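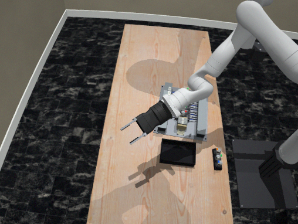 Chapter 4
Showing the Robot How

4.1 The trouble with instructions

Try writing down how to plug in a connector. Pick it up, line it up, push. Three steps, and a person who has never seen a connector will get it in on the first or second try. Give the same three steps to a robot arm and you'll soon be asked some awkward questions. Pick it up where? Line it up with what, and to what accuracy? Push how hard, in which direction, and what should happen when it stops moving a little too early?

You know the answers. Your hands know them, anyway, and have never been asked to fill out a form on the subject. Chapters 2 and 3 treated a task as a list of poses, and for pallets and paint booths that works well enough. For anything that involves wiring, cloth, or food, the list grows until it's longer than the career of the person writing it.

This chapter takes the other road. We'll do the task ourselves, using the robot's body, and keep a record of what we did. A later program will study the record and try to behave the same way. The field calls this learning from demonstration, and also imitation learning, programming by demonstration, and a few other things, depending on who was applying for the grant.

By the end of the chapter you should be able to:

choose between hand guiding and remote control for a given task
say what has to be recorded, and how often
spot a bad demonstration before it gets into the training set
explain why your own best performance may be the wrong thing to record

Terms introduced in this chapter: demonstration, episode, kinesthetic teaching, teleoperation, leader and follower, clutching, latency, reset, coverage.

4.2 Two ways to lend a robot your hands

In kinesthetic teaching, also called hand guiding, you take hold of the arm and move it. The controller cancels out the arm's weight so that it floats, more or less. "More or less" covers a lot of ground. A well-tuned arm feels like a door on good hinges. A badly tuned one feels like a shopping cart with opinions, and your demonstrations will contain the cart's opinions along with yours.

Hand guiding has real strengths. Every pose you record is one the arm can reach, because it just reached it. You feel contact directly. Beginners pick it up in minutes. Its weaknesses show up later, when you play back the camera footage and find your own elbow in most of it. A policy trained on those images may learn that an elbow is an important part of the process, and then, on the day it has to work alone, look around for one.

In teleoperation, or remote control, you stay out of the workspace and send commands through a device of some kind. Three types will appear in the labs:

A game controller or 3D mouse. Cheap, sturdy, and about as natural as buttering toast with a joystick. Each stick moves the gripper along or around an axis, so movements tend to come out one axis at a time.

A handheld tracker. You move your hand and the gripper follows. When your arm runs out of room before the robot does, you hold a button to disconnect, bring your hand back, and let go. This is called clutching. Everyone forgets the button at least once, generally close to something breakable.

A leader arm. You move a small arm and the robot, the follower, copies its joints. Elbows and wrists go where you put them, which matters in tight spaces. The leader must have the same joint layout as the follower, or a mapping between them that somebody has checked.

Our lab kit uses a Rovlow leader arm, and the software examples are written for it. If your school has something else, the exercises still work, though the menu names won't match.

4.3 What goes in the record

One recorded attempt at a task, from start to finish, is an episode. At each time step, an episode holds two kinds of data: what the robot sensed (observations) and what it was told to do (actions). Beginners often save only the first kind, on the grounds that the arm's position tells you where it was told to go. It doesn't. If you command the gripper to press down on a tabletop, the commanded position is below the surface and the measured position is on top of it. The difference between the two is the push. Throw away the command and you've kept a lovely recording of a gripper resting on a table for no reason.

At the least, each time step should contain:

joint positions, measured
joint positions or gripper pose, commanded
gripper opening, measured and commanded
one image from each camera
a time stamp from a single clock

That last line has caused more grief than the other four. Cameras deliver their images late, and each is late by its own amount. If the image says the fingers are open while the joint data says they closed a moment ago, the learner will try to make sense of it. Learners are very trusting.

The sample dataset for this chapter, Shemweta, was recorded at 100 time steps per second for the arm, with images saved less often and matched to the nearest arm reading. It contains 378 episodes. Of these, 177 were made in simulation and the rest on a real arm. You'll be asked in Exercise 4.6 to decide whether the two groups should be mixed, and you'll be asked to give a better reason than "more is more."

4.4 Why bother with simulation?

A simulated arm can be teleoperated with the same leader, the same buttons, and the same sore shoulder as a real one. What you save is everything around the demonstration. Nothing gets bent. The parts go back to their starting places when you press a key. You can move a panel a hand's width to the left, change the light, or swap the floor for marble, a material few robot labs have been able to get past purchasing.

What you give up is contact. Simulated parts slide, stick, and bounce according to equations that are mostly right. A plug that drops neatly into a simulated socket may jam in a real one, and the operator who practiced only in simulation will have built up a fine, confident set of wrong habits. Depth is also harder to judge on a flat screen. Watch new operators and you'll see them reach for a part, close on air just above it, and then lean sideways to look around the gripper. The screen does not help with this.

Shadows do, a little. As the fingers come down, their shadow slides in to meet them, and with practice you'll find yourself steering by it. If your simulator lets you turn shadows off to gain speed, leave them on while you're demonstrating.

4.5 Good episodes, bad episodes

You might expect that the best demonstrator is the most skilled one. Skill helps, up to a point. An expert operator will start each episode from the same comfortable pose, take the same smooth path, and never miss. The learner sees that one path and nothing on either side of it. The first time it drifts off by a finger's width, it's in a place where it has never been shown what to do, so it does something else, and drifts further.

The cure is coverage. Vary where the arm starts. Vary where the parts are. Include some episodes in which the gripper comes in crooked and you correct it, because the correction is the part worth learning. What you don't want is hesitation. If you stop for two seconds above the part while you think, the learner sees an arm that sometimes sits still above parts, and may take up the hobby itself. Do your thinking before you press record.

Bad episodes should be thrown out promptly, by the person who made them, before that person has had time to become fond of them. The usual causes:

recording began before the operator was ready
the operator clutched in mid-grasp
a part was bumped and then nudged back off the record
the task succeeded by luck, in a way you wouldn't want repeated

Then there's the reset, the work of putting everything back between episodes. It doesn't appear in the data, the published paper, or the video. It does appear in your afternoon. Plan on it when you estimate how long a session will take, and change operators before boredom sets in, as a bored operator puts the parts back in the same spot every time.

4.6 Before you start the labs

Lab 4A uses the Fendura simulator and needs no robot. Do it first, even if you have a real arm standing by and looking inviting. Check that the leader and follower are in matching poses before you turn on the link between them. If they aren't, the follower will fix the mismatch by itself, at a speed of its own choosing.

Lab 4B repeats the task on hardware. Read the safety sheet at the back of the book, know where the stop button is, and keep one person's hand near it who isn't also driving.

Warm-up questions

1. Write instructions for opening a jar, for a reader with two fingers and no sense of touch. Stop after one page. List three things you left out.

2. A classmate saved measured positions but no commands. Which of these tasks could still be learned from the data: waving, wiping a table, pressing a switch? Explain.

3. You have time for one more hour of recording. Your operator is excellent, tired, and starts every episode from the same pose. What do you change first?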